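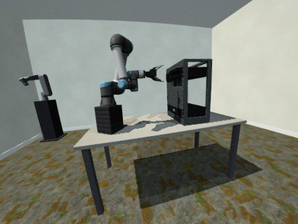
Widham Shopfronts and Trades Index - Data Card

Overview

The Widham Shopfronts and Trades Index is a structured record of retail and workshop premises on the main trading streets of Widham. It brings together trade directories, rate books, building plans and shop advertisements, and links each entry to a single building wherever the evidence allows. The index is maintained by the Prirley Local Records Office and is intended for local historians, family historians and owners researching their own buildings.

The current release covers 69 premises and holds about 2000 occupancy entries. An occupancy entry is one named trader at one address in one source. A draper who appears in five successive directories therefore has five entries, joined by a shared trader number. 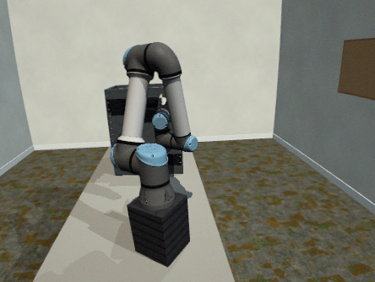

Figure 1. Robot arm on its pedestal, with the tall black cabinet beyond.

Files

premises.csv - one row per building, with the street name, the house number in each numbering scheme and a short note on the frontage.
occupancy.csv - one row per trader, address and source.
sources.csv - full references for every directory, rate book and plan cited.
aliases.csv - variant spellings of trader names, with the preferred form used in the index.

All files are comma-separated and encoded in UTF-8. Empty cells mean that the source is silent. The word "none" is used only where a source states that a building was vacant.

Street numbering

Market Street in Widham was renumbered once during the period covered, and the east side was affected more heavily than the west. Users should search by premises number in the first instance, as a house number alone may lead to the wrong building. The Uniyal saddlery, for instance, is listed at two addresses but did not move. The Rusia tea warehouse did move, by one door, in the same year as the renumbering, and its entries were checked against the rate books for that reason.

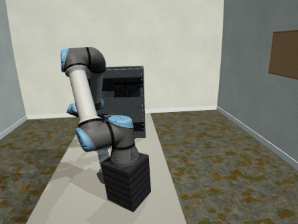
Source: Prirley Local Records Office, digital image file. Computer rendering.

Method

Directory entries were transcribed in full by Tarun Bhardwaj and compared with the rate books by Vikas Tripathi. Where the two sources disagree on an occupier, both are kept and the "status" field is set to "disputed". Trade descriptions are given as printed. A separate field assigns each trader to one of 7 broad groups, such as clothing, provisions or metalwork, so that the make-up of a street can be compared from one directory to the next.

A sample of 500 entries was read a second time against the original pages. Errors found in that reading have been corrected. Most concerned initials - J and T are easily confused in the older rate books - and a smaller number concerned ditto marks carried down

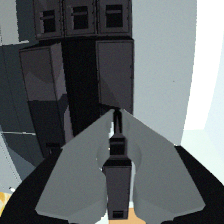
one line too far. The remaining entries have been read once only and should be checked against the source before being cited in print.

Known limitations

Lodgers, outworkers and market stallholders are largely absent. Married women who ran a business are often listed under a husband's name, and no attempt has been made to reassign these entries without written evidence. Side streets and yards are included only where a shop had a second entrance there.

Access and corrections

The files may be copied and reused for any non-commercial purpose, provided that the index and the original source are both named. Corrections are welcome and should quote the premises number and the source relied upon. Accepted changes are added to the files each April.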